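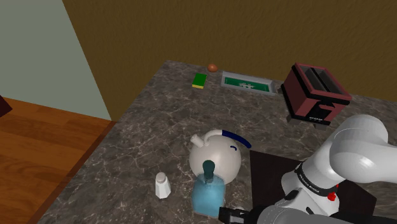 Fig. 4. Worktop with sponge.

4.2 Sealing the worktop

The Toveck sealer is for polished and honed stone. Do not use it on wood or laminate.

1. Wash the surface with warm water and a soft cloth. Do not use vinegar or limescale remover.
2. Leave to dry overnight.
3. Shake the 1000 ml container and pour a little sealer into the tray.
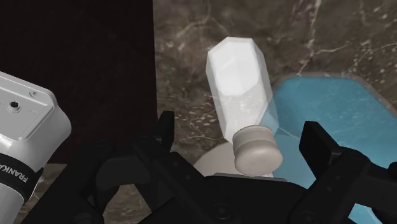
4. Apply a thin, even coat with the Lasta pad, working from the wall towards the front edge.
5. Wait 2 minutes, then wipe off all excess with a dry cloth.
6. Allow 60 minutes before applying a second coat.

Note: Honed stone may need a third coat. See section 4.5.

CAUTION: Sealer left to dry on the surface forms a haze. Remove it with Ulimer cleaner only.

CAUTION: Keep the room aired and put out all flames before starting.

Do not place hot pans on the worktop until the sealer has fully cured (see table 3).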